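Repainting the shed window, part two

The primer from November has held on three sides and failed on the fourth. The south sill has lifted in flakes the size of a thumbnail, all of them along the end grain, where the first coat was too thin. I sanded it back to bare wood with 240 grit and found the old putty underneath was still sound, so the glass stays in.

Two coats of primer went on the end grain this time, the first cut with thinner so it would soak in. I left it overnight between coats. The can says four hours, but the shed is unheated and at 7 in the morning the sill was still tacky to the touch.

Elspeth Morrison wrote in after part one to ask why I bother with oil paint. Two reasons. It levels better with a cheap brush, and the existing layers are oil, so I would have to scuff the whole window to get water-based paint to grip. If I were starting from new wood I would use water-based and be finished in a day.

The topcoat is Troria exterior gloss, color 574, a green that dries one shade darker than the lid. I had a Macaraeg sash brush left over from the kitchen and it shed two bristles in the first pane, then none. Load a third of the bristle, touch it off on the side of the can, and start just away from the glass - the paint will move toward the edge as the brush flattens. I don't use tape. Tape on old putty pulls the putty.

Let the paint run onto the glass by the width of a pencil line. That overlap seals the joint and keeps rain out of the putty.

Still to do: the hinge side, the stay, and a new drip groove under the sill. The old groove is full of paint and no longer does anything. I will cut it out with a narrow chisel once the gloss has hardened.
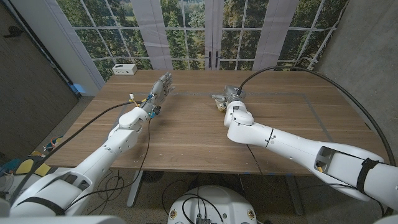

Wooden table, with glass doors and greenery on the printed backdrop.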